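Chapter 2: Linens, Laundry, and the Hospitality Housekeeper

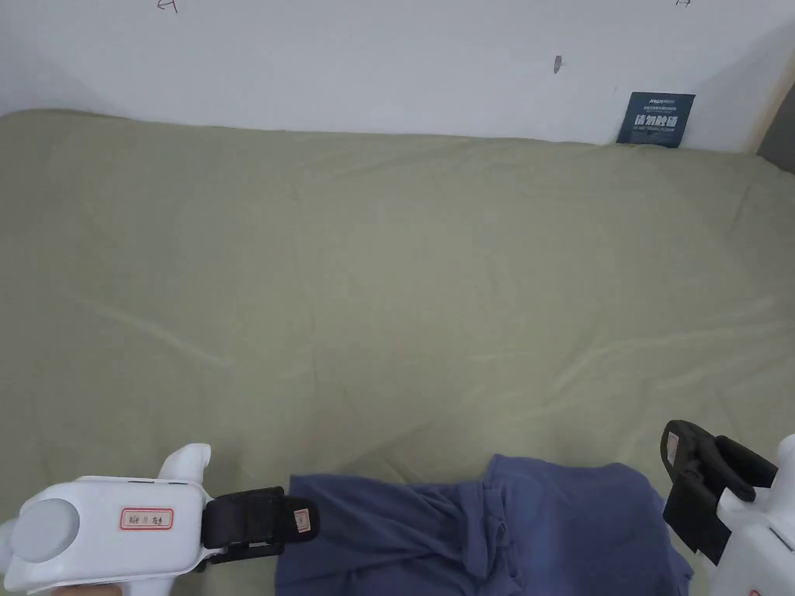
Housekeeping departments spend more of their working day on linens than on any other class of supply. A property that buys well but stores badly will replace its sheets early, and a property that launders well but keeps no count will run short on a full weekend. This chapter treats purchasing, care, and inventory as parts of one task.

After completing this chapter, students should be able to:
- define par level and calculate it for a small property
- compare cotton, polyester, and blended sheeting by cost and expected wear
- sort, wash, dry, and fold bed linens by department procedure
- complete a linen inventory sheet

Key terms: par, blend, thread count, discard rate, soil sorting, linen room

2.1 The Meaning of Par

One par is the amount of linen needed to dress every bed in the property once. Most departments hold several pars, so that one set may be on the beds while another is in the laundry and another is on the shelf. The Kindholm, a small inn with 54 beds, is used for the worked problems in this chapter. Its linen room supervisor, Yaqin Duan, recorded 1099 flat and fitted sheets at the February inventory, including those set aside for repair.

Students should note that a count of this kind includes pieces of uneven age. Sheets bought 21 months earlier may stand on the same shelf as sheets still in their wrapping. Unless stock is rotated, the newest pieces are used first and the oldest are never tested by use.

2.2 Choosing Sheeting

Color affects both cost and care. White sheets may be bleached and matched easily at reorder. Colored sheets hide light staining, but they fade at different rates, and a replacement set seldom matches the old one. Departments that select a color should order the full quantity from a single lot.

Revised 9/28/21. Prepared by Lanying Xie and Wenjie Shao.

This site uses cookies to improve your reading experience. Accept | Manage settings

Shares: 21 | Comments: 2

Related chapters
Chapter 1: Organization of the Housekeeping Department
Chapter 3: Cleaning Agents and Their Safe Use
Chapter 4: Guest Room Inspection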